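Pernura hand setup kit, reviewed by Valdemar Baldursdóttir, January 2018

I bought the kit to set up the two-handed cell at Wedthorpe. It covers joint zeroing, wrist offsets and a simulator with a kitchen table task. Zeroing both hands took 13 minutes in the simulator.

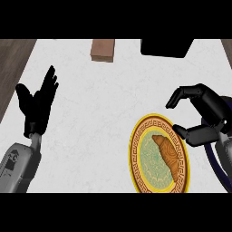

Simulator view, right hand at the plate, left hand open.

The thumb offset is the setting to watch. Mine needed three tries, and the manual gives it one line - on a page about cables. Saving a profile is quick, but the old Berik files have to be retyped by hand. Worth buying if you run more than one cell.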